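Courses > Public Law > Election Law > Handouts > Week 9

Print this page | E-mail this page

Syllabus Readings Handouts Problem Sets Contact

Handout 9: Counting Signatures and Challenging Nomination Petitions

Instructor: Zeyu Ren
Revised 15 April 2018

9.1 Scope

These notes cover the review of nomination petitions: who may file, what the clerk checks, who may object, and what a court will look at if the objection is appealed. They do not cover candidate eligibility (age, residence, prior terms), which was the subject of Handout 8. The two are often pleaded together, but they turn on different records and usually run on different clocks.

The working materials are the model code distributed in the first week and the Jostwood problem. Jostwood is a city with a mayor, a nine-member council and a part-time clerk. Section numbers in brackets refer to the model code. State law differs on nearly every point below, and students who plan to practice in this field should read their own statute before relying on any rule in these notes.

9.2 The petition as a document

A petition under [s. 12] is a set of sheets. Each sheet must carry the same heading, stating the office sought, the name of the candidate and the date of the election. Each sheet must also carry a circulator's statement, signed after the last voter has signed. The sheets are numbered and bound before filing. A sheet with no heading is void in full. A sheet with a defective heading is void only if the defect could have misled a signer as to the office or the candidate.

The distinction matters in practice. A heading that reads "Council" where the ballot will read "City Council" has misled no one. A heading that leaves out the district number, in a city that elects by district, probably has. Courts tend to ask what a voter standing at the table would have understood from the sheet alone, without help from the circulator.

Signature lines have four parts: signature, printed name, residence address and date. Under [s. 14(2)] the printed name may be filled in by the circulator. The signature and date may not. The code is silent on who may write the address, and the class should be ready to argue both sides.

9.3 Threshold and margin

For mayor, the Jostwood charter requires 200 valid signatures from registered voters of the city. The threshold is fixed. Some codes set it as a share of votes cast at the last election, and this brings in a further dispute over which total to use (votes cast for the office, or ballots cast overall).

Candidates are advised to file well above the threshold. In the problem, Cao filed 325 signatures. The clerk's first review struck a number of these, and the objector, Fluvel, claims that only 154 should stand. If Fluvel is right, the petition fails. If the clerk's count is right, it passes. No finding of bad faith is needed on either side; the question is arithmetic once the rules of validity are settled.

Note that an objector who attacks signatures one at a time must strike enough to bring the total below the threshold. An objection that, even if sustained in full, would leave 200 or more valid signatures should be dismissed without a hearing [s. 21(3)]. The first task on receiving any objection is therefore to add it up.

9.4 Presumption of validity

A petition that is regular on its face is presumed valid. The burden is on the objector, line by line, and the standard is the preponderance of the evidence. The presumption attaches to the clerk's acceptance as well as to the petition itself, and on appeal the objector has to overcome both.

The presumption is lost for a whole sheet if the circulator's statement is shown to be false in a material respect. Signing as witness to signatures collected by someone else is the usual case. Some courts void every sheet by that circulator; others void only the sheet in question, unless a pattern is shown. The model code takes the second view, though its comment concedes that the first is easier to administer.

9.5 Common grounds of objection

The grounds below account for nearly all line objections. Students should know the rule for each and the evidence that would prove it.

(a) Signer not registered. Proved by a search of the voter file as of the date of signing. The Jostwood file contains 3,202 names for the relevant district, and a search by surname alone is not enough; the objector must also search by address. A signer who registered after signing but before filing is not counted under the model code.

(b) Signer outside the district. Proved by the address on the voter file, read with the district map. If the sheet and the file show different addresses, and both are within the district, the line stands.

(c) Duplicate signature. The first in time counts and the later ones are struck. Where the lines are undated or bear the same date, one counts. A voter who has signed for two candidates for the same office is a separate matter, governed by [s. 16].

(d) Signature not genuine. Proved by comparison with the registration card, or by an affidavit from the voter. The clerk may compare signatures but is not required to be an expert, and the code does not call for a match of every stroke. Age, haste and a poor writing surface all account for differences.

(e) Date missing or outside the period. A missing date may be supplied from the lines directly before and after it, if both carry the same date. A date before the first day of circulation voids the line.

(f) Illegible entry. If the voter can be identified from any part of the line, the line stands. The clerk is expected to make a reasonable effort -- a search by street address will often settle the matter in a few minutes. 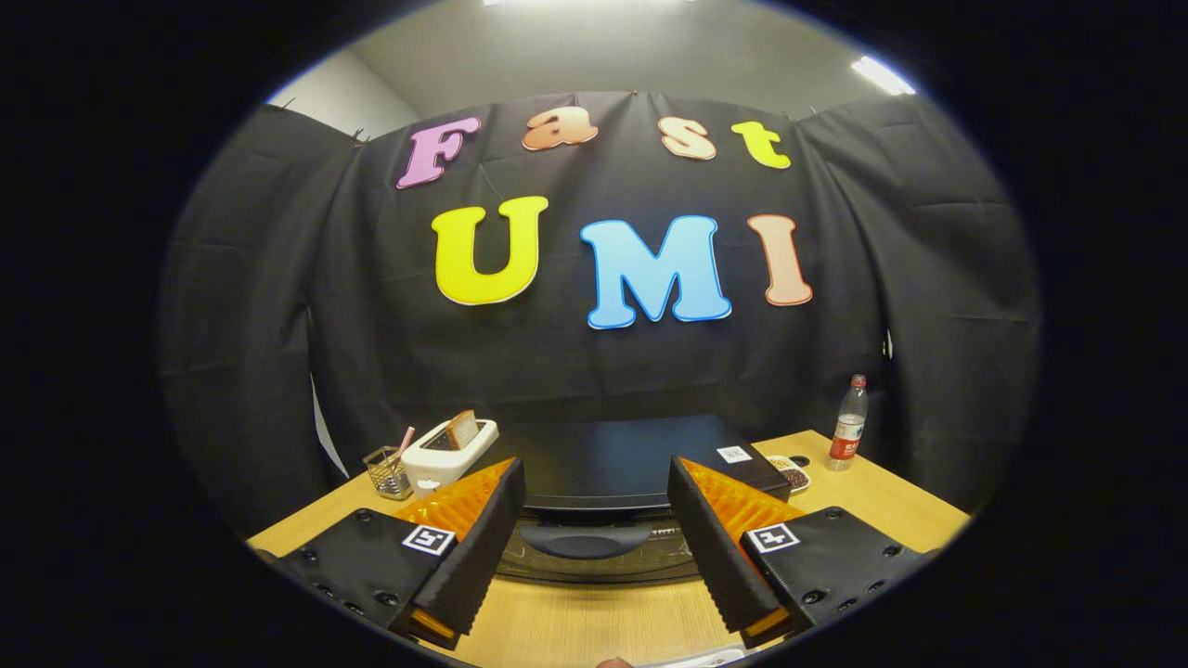

9.6 Who may object, and when

Any registered voter who could vote for the office may object [s. 20]. A rival candidate who lives in the district qualifies as a voter and does not need to show any further interest. A party committee does not qualify, although it may pay for the objection. An objector must sign in person and give a residence address.

The objection is due by 5 p.m. on the third business day after the filing deadline. The period runs from the deadline and not from the date on which the particular petition was filed. It is not extended for late discovery. A few courts have allowed late objections where the clerk refused access to the petition during the period, treating the refusal as stopping the clock. This is a narrow exception, and the refusal must be documented, preferably by a written request and a written answer.

The objection must be specific. "The petition contains many invalid signatures" is not an objection. Each line must be identified by sheet and line number, with the ground stated beside it. Amendment after the deadline is allowed to correct a sheet or line number but not to add a ground.

9.7 Hearing before the clerk

The hearing is informal. Evidence rules do not apply, but the clerk must keep a record, since the appeal is decided on it. Affidavits are accepted. In the Jostwood problem, Fluvel offers the report of Cluvness, a private records firm, which compared the petition with a copy of the voter file bought the previous August. Two points arise. The first is whether the report is admissible, and it is. The second is how much weight it deserves, given that the copy predates the signatures. A voter who registered in the interval would appear in the report as unregistered.

The clerk rules on each line. A ruling that states only a total is defective and will normally be sent back, because the reviewing court cannot tell which lines were struck or why.

9.8 Appeal

Appeal lies to the trial court within five days of the written ruling. The court reviews questions of law without deference. Findings of fact stand if supported by substantial evidence. New evidence is barred except where the clerk wrongly excluded it.

The practical limit is the ballot printing date. After that date most courts will decline to order a change, even for an objector who is right on the merits, and will treat the case as moot or apply laches -- the two are often confused in the opinions. Counsel should ask for expedited review in the first filing and should state the printing date on the first page.

9.9 Problem for discussion

Prepare a one-page memorandum for the Jostwood clerk on the following points.

1. Eleven lines on sheet 4 carry addresses in the circulator's handwriting. Are they valid under [s. 14]?

2. The circulator's statement on sheet 7 is dated one day before the last voter's signature. Does the whole sheet fall, or only the line that postdates the statement?

3. Fluvel moved out of the district after filing the objection and before the hearing. Does the objection survive?

4. What weight should be given to the Cluvness report on lines where the voter has not supplied an affidavit?

Cite the model code by section. Cases are not required, but any case cited must be from the assigned reading.

Previous handout Next handout Back to list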